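6. Comparing gripper fingers on the two-arm bench

Use this section when you have fitted one set of Dirmont fingers and want to know whether a second set suits your objects better. It assumes both arms have been homed and the Juvuvport controller shows no faults. If you have not yet mounted the fingers, go back to section 4.

Caution – Keep hands off the mat while the controller is in RUN. Finger changes are done in HOLD only, one arm at a time.

6.1 Setting out the objects

1. Put the controller in HOLD and lay the mat over the table. Small creases do no harm.
2. Place the tray within reach of both arms and the cutting board to one side of it.
3. Choose objects that differ in height and stiffness. Paper cups, table knives and thin slices of fruit are enough for a first comparison.
4. Open the wrist camera view on the controller and jog the arm until both finger plates are visible.
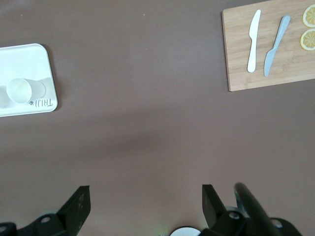
The wrist view is used to set the opening width before each run, and it should be checked again after every finger change. Open the fingers fully and make sure there is clear table between the two plates. Objects do not need to be between the fingers at this stage; a cup on its side in the tray to the left and a pair of knives on the board to the right are both good targets to jog towards. A metal knife and a white plastic one of similar length should be tried as a pair, as they may need different force settings. Save the view with the name of the finger set.

Note – A soft shadow across the table is acceptable. If it hides the outline of an object, move the lamp and save the view again.

6.2 Running the comparison

5. Select GRIP TEST from the Haddad menu and enter 20 as the number of cycles for each object.
6. Set the force value to 500 for paper cups. Leave the speed at its default.
7. Assign one cup to each arm. Start with one cup lying down and the other standing, as the two positions load the fingers differently.
8. Check on the bench camera that neither arm's cables will catch on the pot or the tray rim.
9. Press RUN and stay within reach of the stop button until both arms have finished a full cycle.
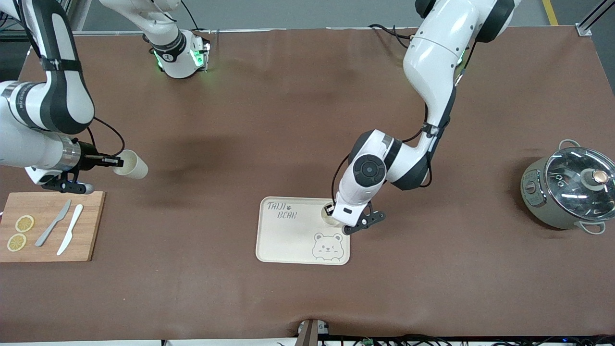 Fig. 6-2. Right arm holding a cup on its side; left arm over the upright cup in the tray.

10. When the run ends, return to HOLD and look at each cup. Write down any crushed rims or dents against the finger set.
11. Replace marked cups before changing fingers. A cup that has already been squeezed will give way sooner and spoil the second result.
12. Fit the second set and repeat from step 4.

Note – If the controller reports code 903, the fingers have closed without meeting an object. Check the opening width first, then the object position. The code clears when you press HOLD twice.

6.3 Reading the results

The results page lists completed grips, dropped objects and closing force for each arm. Compare the same arm with itself. Left and right figures are not interchangeable, even with matching fingers – the Sternen wrist is calibrated separately on each side.

Results are kept for 24 hours and then overwritten. Export them to a memory stick from the same page if you want to keep them. For fingers with rubber pads, see section 7.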